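Skestdale two-arm screw driving: frequently asked questions
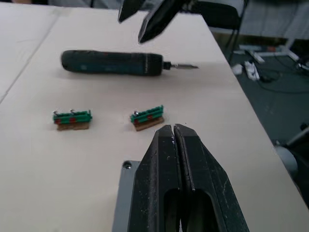 Ravinder Chan wrote to us that a policy which learns to hold a screwdriver has learned only half of the job, and that the other half is to know when the screw is tight. We agree with him, and many of the questions we receive are about this point.

What is the method?
We call it Vodik. It is an imitation learning method for two arms. One arm handles the cordless screwdriver and the other handles the block piece. Both arms are controlled by one policy, which looks at the wrist camera views and the joint positions.

How much data did you use?
The policy was trained on 1,794 demonstrations. We kept 232 more for testing and did not train on them.

Why do you not use a fixture for the pieces?
A fixture makes the task easier, but then the result tells us little about coordination between the arms. The pieces are studded plastic rails on wooden bases, with small metal screws, and they lie free on the table.

Does the policy detect a tight screw?
Not directly. In the first version we stopped the driver after a fixed time, and this gave poor results with short screws. Now the policy also receives the motor current of the gripper joints over the last 4 seconds. It helps, but a screw that enters at an angle can still be judged as tight.

How does it compare with Kubo?
Kubo, our older method, trains two separate policies. It is faster to train. It fails more often when both grippers must be close to each other.

Can I use only one arm?
No. The code expects two.

Where is the code?
Damián Alarcón is preparing the release under the name Drumik. We plan it for July. The demonstrations will follow later, when the labels are checked.

Last updated May 5, 2020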